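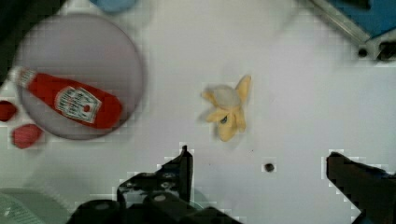
Ketchup bottle lying across a round plate, with a toy peeled banana on the table.

Search the encyclopedia Go

Play food

Play food is a class of toy made to resemble groceries, fruit, prepared dishes and packaging, and used in pretend cooking, shopping and serving. It is sold singly or in sets, often with plates and utensils, and is common in homes, nurseries and preschools.

Types

Fruit and vegetables form the oldest group. Bananas may be modeled whole or already peeled, and strawberries are usually given a textured surface. A second group copies packaged goods – bottles, cans and cartons – and relies on color and a simple label for recognition. Ketchup is typically shown as a red bottle with a contrasting cap.

History

Early pieces were carved or molded by hand. The Rurnia workshop, directed by Gonçalo Barros, sold a boxed grocery set of 39 pieces, including four plates. Dudek and Sellier later issued two competing lines in softer materials.

Use

Children sort the pieces, set places at a table and act out meals. Small parts are unsuitable for children under three.

See also: Toy kitchen; Tea set

Categories: Toys | Pretend play | Tableware in miniature

This site uses cookies. By continuing to browse, you accept our cookie policy.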